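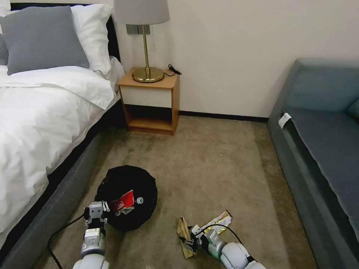

Darcy Zacharias
Check the wrist lead before you touch anything in software. If the right arm only faults on the sofa side, my money's on cable drag at the wrist, had the same on ours all winter.

mopbucket
Thanks Darcy. Should have put more in the first post, was typing on my break. So, for everyone else:

Prokholm arms, parallel grippers, running the Sarnudik tidy routine in the bedroom at the Hawthorne flat. Job is floor litter on carpet, snack packets, paper, caps. Right arm is fine on anything crumpled. Closes on brown paper no bother. Anything lying flat, like the yellow and silver wrapper, it goes down, shuts, comes up with nothing. Or it faults on torque joint 6 when it's reaching out to the right. Left arm does not fault at all.

Already done: wiped fingers, restarted, re-homed both arms. No change.

What do I do next, pads or re-teach the floor height?

tin_elbow
Floor height. Carpet isn't a floor. You teach on the pile with the fingers just resting, then it compresses and you're short. Or you teach pressed in and it faults. Pick one.

Darcy Zacharias
Two faults here, not one. Missed picks on flat stuff = height or pads. Torque fault on joint 6 = lead. Stop mixing them up or you'll chase it for a week.

Look how the thin black cable goes over the top of the right arm near the wrist. That's an arc with nothing holding it down that I can make out. When joint 6 turns the slack has to go somewhere.

mopbucket
There's a clip further back. Was told to leave slack.

Darcy Zacharias
Slack yes, flapping no. Power off, arm parked, not just paused. Turn the wrist by hand to one end of travel then the other. Lead should go loose and less loose, never tight. Then one soft strap behind the wrist joint, not on it. Hook and loop, not a zip tie, zip ties chew the jacket.

gussetplate
disagree on the hook and loop. picks up carpet fluff, lets go after a month, then you've got a strap on the floor the robot tries to tidy. use the Trolow clips, they screw in to the arm cover

Darcy Zacharias
Not on a cover I've got to give back under warranty I don't.

gussetplate
they go in the existing holes

tin_elbow
Not on the older covers they don't. Ask me how I know.

mopbucket
ok so which. no idea if mine's an older cover

gussetplate
count the screws round the wrist cover. 4 is new, 3 is old. old one use tape or whatever Darcy said

mopbucket
3. Hook and loop it is

pennyfarthing_r
And the other one? There's a black cable looped across the carpet from under the left arm over towards the bed base. You've got a gripper working right next to it. At our place the fingers got hold of a floor cable, thin dark thing on carpet, it thought it was a lace. Pulled the plug half out of the wall.

mopbucket
Left arm hasn't gone for it yet

pennyfarthing_r
Yet!! Run it along behind, or put a keep-out zone over it in Sarnudik. Better still both. Keep-out only works if the cable stays where you drew the box.

tin_elbow
Keep-out zones are a plaster. If you draw one for every cable you end up with no floor left to tidy. Move the cable.

pennyfarthing_r
I said both

Darcy Zacharias
Cable first, zone after. Then can we get back to the flat wrappers.

mopbucket, what do the finger pads look like? Not are they clean. Are the tips square?

mopbucket
Back at 3, had to wait for the flat to be free. Tips on the right are rounded off. Left still has an edge. So the right ones are more worn, guess it does most of the floor work.

Darcy Zacharias
There you go. Rounded tips ride over foil. Crumpled paper gives you something to close on so you never notice. Swap the pads as a pair, do not do one and keep the other, and don't move a good one over from the left either.

How I do it:
Arm parked, power off.
Old pads off, scrape the glue, alcohol wipe, let it dry properly.
New ones on flush with the metal tip. Not proud of it.
Close the gripper on a strip of paper and tug. Should drag the same on both sides.
Leave it alone overnight if they're the glued type.
THEN teach floor height. Not before. New pads change it.

gussetplate
overnight is overkill, 2 hours is plenty

Darcy Zacharias
It's plenty until one slides off in a duvet.

tin_elbow
With Darcy on that one. And for the height: teach it at more than one spot. By the sofa, by the bed, middle of the room. Carpet's never the same all over, the walked on bits are flatter. I take the lowest and let the soft-contact setting sort out the rest.

gussetplate
lowest?? you'll be ploughing the carpet everywhere else. take the middle one

tin_elbow
Soft contact stops it ploughing. That's what it's for.

gussetplate
if it's switched on. it's off by default for the right arm if you loaded the old job file

mopbucket
Hang on. Where's that setting

gussetplate
Sarnudik, arm page, contact, it's per arm. everyone checks the left and assumes

mopbucket
It's off. On the right. On for the left. Right so that's been off since I copied the job over in June

tin_elbow
Told you floor height.

Darcy Zacharias
That's not floor height that's a tick box. Still do the pads.

mopbucket
Update. Strap on behind the wrist, floor cable moved round the back, pads swapped and left overnight (sorry gusset). Height taught at 4 spots, used the lowest, soft contact on. Ran it with flat wrappers put down by the sofa, got 6 and dropped one on the way to the bin. No torque fault so far but I've only done the one run. Packets lying on top of fabric still a bit iffy, it pinches the cloth along with the packet. Is that a height thing as well or do I start another thread?

pennyfarthing_r
Fabric's a different job, the approach angle wants changing. New thread, and put your gripper force in it, people will ask.

Darcy Zacharias
And check that strap again after a few runs. They creep.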